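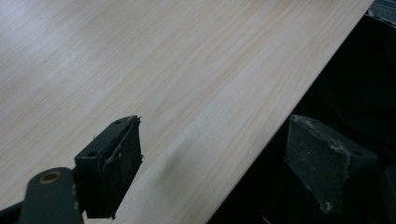 Gripper inspection checklist: the hand-held tool on the panel bench, Lesby workshop
With my comments as I went, September

I do this one every 300 grip cycles, or sooner if somebody tells me it feels "mushy" (technical term, sorry). Same list as last time, with one new item at the bottom. Tool unlatched, nothing clamped in the jaws, safety glasses on. If you're covering for me, work from top to bottom and scribble whatever you like in the comments. I do read them!

1. FINGER PADS, LEFT
Check for: fraying, lifting corners, loose fibres, bare patches.
Result: REPLACE
Comment: Edges are well and truly ragged now, with wispy bits sticking out along the side and one pale thread curled over the top of the padding. Don't pull threads like that one, by the way. I did it last year and took half a pad with it. Snip it with the small scissors and get the new pad on before the next shift.

2. FINGER PADS, RIGHT
Check for: same as above, plus dust.
Result: CLEAN, THEN CHECK AGAIN
Comment: Dusty as anything, worst in the middle near the top edge. It's so speckled that the finger looks like a different colour from its mate. Brush first, vacuum second, and please no compressed air at the bench, it just goes straight into the pivots. The face feels rough to me, so I'd order the pads as a pair and be done with it. Running one new and one old makes the grip pull to one side, and then we all spend a morning blaming the board.

3. MOUNTING HOLES AND SCREWS
Check for: packed debris, damaged edges, screws nipped up.
Result: OK
Comment: Poked the holes out with a wooden toothpick. Torque is 2 newton metres on this tool and that's plenty. If you're leaning on the driver you've gone too far, ease off. Paint mark across each screw head when you're finished.

4. LINKAGE ARMS AND BUSHINGS
Check for: side play, scoring, dry squeak, chipped paint near the pivot.
Result: OK, WATCH
Comment: The brass-coloured bushing in the left arm wipes up nicely. There's a whisker of play if I wiggle the arm sideways with my thumb, still inside what Gerlach allow in their sheet. One drop of the light oil, wipe off the extra. One drop! The oil mark on that batch of Trurnard shelves came from somebody being generous.

5. FINGER ALIGNMENT
Check for: faces square to each other, holes level left to right.
Result: OK
Comment: Opened it all the way and sighted across the tops, then closed it slowly on the feeler strip at both ends. Even drag at both, happy with that. If yours drags at one end only, loosen that finger, close gently on the strip, and snug it up while it's closed. Takes five minutes once you've got the knack (the first go took me most of a lunch break, so be kind to yourself).

6. TEST BOARD
Check for: scuffs, dents or grit marks after gripping.
Result: NOT DONE YET
Comment: Holding off until the new pads are on. Use the pale wood-grain board, the finish shows up every little mark if you tilt it to the light. Grip it on the long edge seven times, moving along a hand's width each go, then look from low down. Wipe the board before you start or you'll be chasing crumbs that were there already.

7. OPEN AND CLOSE TRAVEL
Check for: smooth movement, no catching, full return.
Result: OK
Comment: Nice and smooth. There was a tiny catch near fully open last month and I can't get it to do it again, which bugs me a bit. If you feel it, write down where in the travel it was.

8. STORAGE (new item)
Check for: tool hung up, cover on, nothing resting against the fingers.
Result: FAIL
Comment: Found it lying on its side under a stack of Florkotura offcuts, no cover. I reckon that's where a good share of the dust is coming from. The hook is at the left end of the bench and the cover lives in the drawer right under it.

TO DO
Pair of pads from the spares bin, then tell me so I can reorder, we're down to the last set.
Brush and vacuum both fingers.
Test board after the pads have had their overnight cure.
Recheck the left bushing at the next inspection.

Tag stays on the tool until item 6 is signed off.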